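## About Rillell

We're a small cookery school on the upper floor of the old Borden drapery, and we teach people to make frozen puddings at home. Ice cream mostly, but also sorbets, semifreddo, kulfi and a blackcurrant ripple that has its own fan club!

Marisol Muñoz started the school with one churner, a borrowed kitchen in Gandow and a class that met on Wednesday evenings. The first course had 9 people on it and three of them still come back every summer (one now teaches our custard class, and she's far stricter about egg yolks than Marisol ever was). Last year we ran 152 classes, and we still get a bit giddy when a new group tastes their first batch.

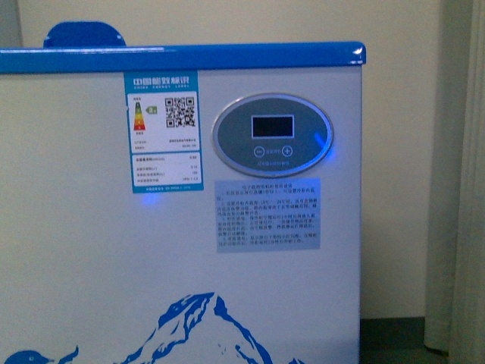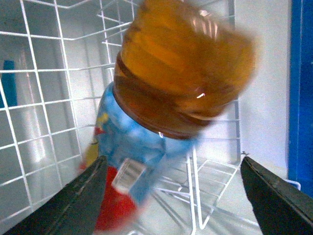
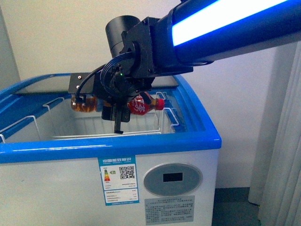

*A chest freezer with a blue lid, a bottle with a sky-blue label, and the freezer with its glass lids pushed back.*

You don't need any experience to join us. Beginners spend their first morning on a plain milk ice, and by lunch most of them are arguing happily over how much salt belongs in caramel. We keep classes small so everyone gets a go at the stove, and recipes go home with you, splashes and all.

Fruit comes from growers near Kos Lane for as much of the year as we can manage - March is thin, so March is when we do chocolate. There are almost 40 flavours in the school recipe book now, and former students wrote a good half of them.

We also love a school visit or a birthday, and we can cater for dairy-free and nut-free groups if you tell us when you book. Ring the bell twice, as the churners are loud.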